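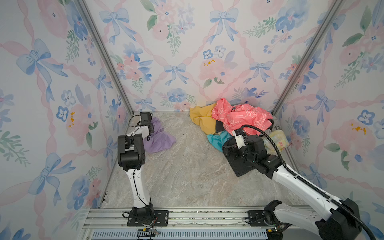 Vesov Amateur Boxing Scorecards: Data Card

Summary

The Vesov Amateur Boxing Scorecards collection contains round-by-round judging records from 197 amateur bouts held at club shows at Jakubowski Hall. Each record gives the score awarded by each judge in each round, together with the official result and basic information about the contest. The collection is intended for the study of judging consistency, the effect of warnings and counts on final decisions, and the training of new officials.

This release replaces all earlier versions. Users who hold a copy of the pilot release should discard it, as bout identifiers have been reassigned.

Contents

bouts.csv — one row per bout, with 11 columns
rounds.csv — one row per judge per round
officials.csv — coded list of judges and referees
corrections.txt — changes made after first entry
terms.txt — conditions of use

Columns in bouts.csv

bout_id: unique identifier, assigned at entry
show_id: identifier of the club show
bout_order: position of the bout on the program
age_group: junior, youth or elite
weight_class: as printed on the program
rounds_scheduled: number of rounds agreed before the bout
rounds_completed: number of rounds boxed to the bell
result_type: points, stoppage, retirement, disqualification or walkover
winner_corner: red or blue
referee_code: matches officials.csv
notes: free text, often blank
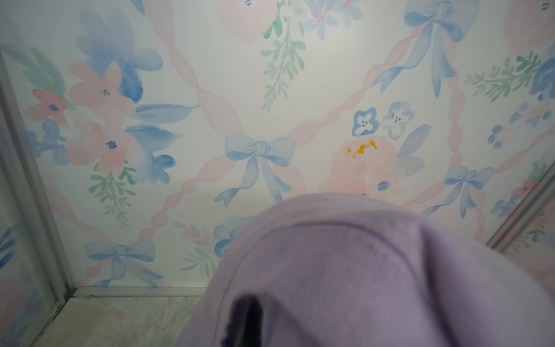
Light blue bows on ribbon-patterned wallpaper, with lavender in front.

Collection and Entry

Scores were copied from the paper cards signed at ringside. Where a show used the Pruline scoring tablet, the exported file was taken as the primary source and the paper card was used only to settle disagreements. Two people entered every card separately. Entries that did not match were returned to Kausar Swati, who examined the original card and recorded a final value.

A sample of 40 bouts was checked a third time by Danish Khattak before release. Errors found in that check are listed in corrections.txt with the value as first entered and the value as corrected. Most concern transposed corners — red entered as blue, or the reverse — in bouts where the program order had changed on the night.

Illegible scores have been left blank. They have not been estimated from the other judges' totals.

Scoring Notes

All bouts were scored on the ten-point must system. Point deductions ordered by the referee are already included in the round score and are also shown in the column deduction in rounds.csv. Standing counts appear in their own column and carry no automatic deduction.

Where a bout ended by stoppage, scores are given only for rounds completed. A partial round was scored at some shows and not at others. Those scores are kept in the file with the flag partial set to 1 and should be left out of any comparison between judges.
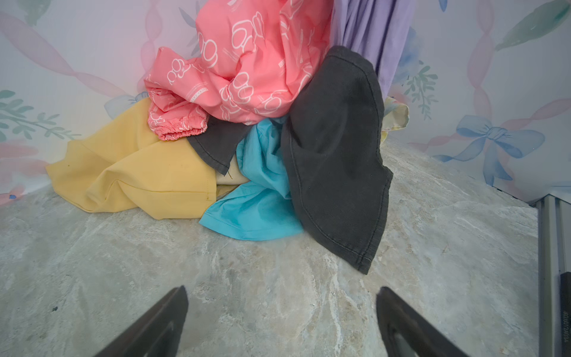 Coral-pink and mustard-yellow clothing, heaped in the corner.

Known Limitations

Junior bouts are underrepresented. The early shows kept cards for elite contests only, and the missing junior cards could not be recovered.

Weight class names changed during the period covered. The names have been left as printed, and users who wish to group bouts by weight should prepare their own table.

Judges are identified by code. Several judges also served as referees, and a person who served in both roles has a separate code for each.

Privacy and Conditions of Use

Boxers' names, clubs and dates of birth have been removed. Users must not attempt to identify any boxer or official by comparing these files with programs or results sheets. The collection may be used for research and for the instruction of officials. It may not be used to set betting odds.

Storage and hosting are provided by Jistico. Requests for corrections should state the bout_id, the file and the column concerned, and should be addressed to Kausar Swati. Requests are reviewed on the first Monday of each month.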